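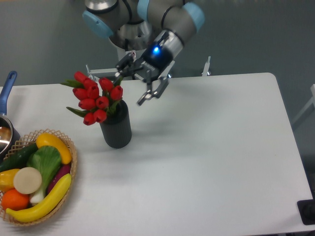 4. Table work — rules before you run the arm

Applies to the tulip and vase task, Dallolska cell. Read all of it. Takes 2 minutes.

4.1 Check the table. Vase, saucepan and produce basket go in their usual spots. Nothing else gets added without asking Gemma Sugden.

4.2 Hands off the tabletop before you enable. Sleeves, badges, lanyards too.

4.3 Call out "arm live" and wait for an answer. No answer, no run.

4.4 First pass at slow speed. Always. Even if you ran the same program yesterday.

4.5 Close on the stems, never the blooms. Keep the flowers clear of the basket and teh pan on the way across.
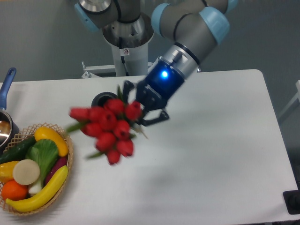
Fig. 4-2. Tulips held by the stems, low over the table.

CAUTION: Do not reach in to straighten a flower while the gripper is closed. Stop first, then reach. A blue light near the gripper is not a safe-to-touch signal.

4.6 If the bunch slips — stop, let it fall. Don't catch it.

4.7 Back to the vase: come in from above, open the fingers, lift straight up. If a leaf snags, stop and free it by hand with the arm disabled.

NOTE: Warning sticker on the pedestal stays on and stays readable. Peeling or faded, order part 2623 from Stetonel and tell Subira Odera.

4.8 Log the run. Drops, snags, stops, all of it. Near misses go in the log to, same shift.

4.9 After 100 runs, finger pads get checked. See section 13.

Rule changes go thru Dorothy Lightfoot only. Last revised January 28, 2021.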